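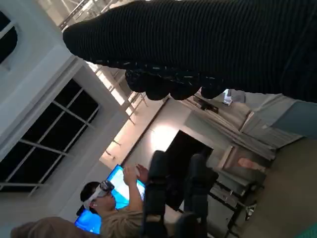 Stand 20: Vandik's headset teleop kit

I nearly walked straight past this one at the Brillia open day (I was hunting for coffee!) but I'm so glad I stopped. Vandik are selling a kit that lets you work a robot hand with a VR headset on, lifting your own hand and spreading your fingers in front of your face. The hand wears a black ribbed knit cover, and yes, it picks up lint like my winter coat.

Ximeng Liang talked me through the prices. The basic kit is £1521 with 2 days' training, and spare covers are extra, a bit cheeky I thought. I had 7 minutes in the headset and wanted an hour.

Pedov's stand next, after lunch.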